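# Die Schale am Ausgang

Bei meinem Zahnarzt stehen Lutscher auf dem Tresen. Zuckerfrei, versteht sich, und jedes Kind, das einmal daran geleckt hat, versteht auch, warum die Schale nie leer wird. Trotzdem gehört sie dorthin wie die Zeitschriften vom vorletzten Sommer. Man hat sich etwas bohren lassen, also gibt es etwas Süßes. Wer sich das ausgedacht hat, muss ein Kaufmann gewesen sein.

Ich wollte wissen, wie das funktioniert mit der Bestechung durch Zucker, und bin deshalb im Januar nach Gevine gefahren, wo Viorica Kolev ihr Süßwarengeschäft betreibt. Der Laden heißt Truvenel, was nach Schlafmittel klingt und nach dem Willen der Inhaberin französisch wirken soll. Im Regal liegen 376 Sorten, davon mag sie selbst vier. »Lakritz verkaufe ich nur«, sagt sie in einem Ton, in dem andere Leute über Waffen sprechen.

Ihre Stammkundschaft ist keineswegs minderjährig. Kinder kommen samstags, haben zwei Euro und rechnen mit einer Härte, vor der jede Einkaufsabteilung kapitulieren würde. Das Geld bringen die Erwachsenen. Sie kaufen »für die Enkel«, fragen aber auffallend genau nach, ob die Brause innen noch flüssig ist. Ein Herr mit Aktentasche verlangt 100 Gramm saure Gurken aus Fruchtgummi, lässt sie sich in eine neutrale Tüte packen und verlässt das Geschäft mit dem Blick eines Mannes, der seine Steuern nachgereicht hat.

Tibor Simon hat früher für die Firma Linura Verpackungen entworfen und hält den Inhalt für überschätzt. »Süß ist süß«, sagt er. »Gekauft wird das Gesicht.« Er meint das wörtlich. Backen, Augen, Zunge im Mundwinkel: Eine Figur auf der Tüte spart dem Hersteller jedes Argument. Simon hat seinerzeit einen Biber gezeichnet, der 20 Sitzungen überstehen musste, in denen es vor allem um die Zähne ging. Ein Biber mit Zähnen auf einer Bonbontüte, fand die Rechtsabteilung, sei eine Aussage. Ein Biber ohne Zähne war allerdings auch eine. Am Ende wurde es ein Hamster mit geschlossenem Mund, und die Bonbons verkauften sich schlecht.

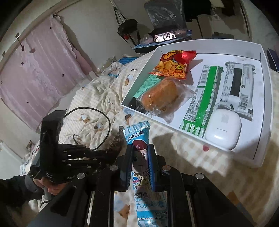
*Große Augen, große Schriftzeichen: Lutscherpackung mit dem Logo von Fujiya.*

Wer den Fehler macht, in Gesellschaft nach der Süßigkeit seiner Kindheit zu fragen, sollte den Abend freihalten. Veronika Sárközi schwört auf Brausepulver, aus der Hand geleckt, nach dem Schwimmbad. Mit Löffel sei es Chemie. Imre Gál dagegen verteidigt den Karamellriegel von Illés, den es nicht mehr gibt und der deshalb jedes Jahr besser wird. Er hat dem Hersteller geschrieben und eine freundliche Antwort bekommen, die Rezeptur sei noch da, die Nachfrage leider nicht. Den Brief hat er aufgehoben. Er liegt bei den Versicherungen.

Ich habe die Probe gemacht und mir bei Frau Kolev eine Tüte mit allem füllen lassen, was ich mit neun Jahren für den Gipfel der Zivilisation hielt. 158 Gramm, sie wiegt genau. Die Schaumerdbeere schmeckte nach Badezimmer. Die Colaflasche war zäher als in der Erinnerung, oder meine Zähne waren es weniger. Beim Lutscher kam dann doch etwas zurück, und zwar die Langeweile: dieses endlose Auf-der-Rückbank-Sitzen, während der Zucker den Gaumen aufraut und draußen Felder vorbeiziehen. Einen Lutscher kann man nicht nebenbei essen. Man kann mit ihm im Mund auch schlecht widersprechen, was Eltern vermutlich früher verstanden haben als die Werbung.

Gegessen habe ich die Tüte übrigens ganz, im Zug, noch vor dem ersten Umsteigen. Gegenüber saß eine Frau mit Reiswaffeln und einem kleinen Jungen. Der Junge sah auf meine Tüte, die Frau sah auf mich, und ich habe so getan, als läse ich den Fahrplan.

Bianka Magyar, die in meiner Zahnarztpraxis den Empfang macht und seit Jahren die Schale befüllt, habe ich beim nächsten Termin gefragt, ob sie die zuckerfreien Lutscher je probiert habe. Sie zog die unterste Schublade auf. Darin lag Schokolade.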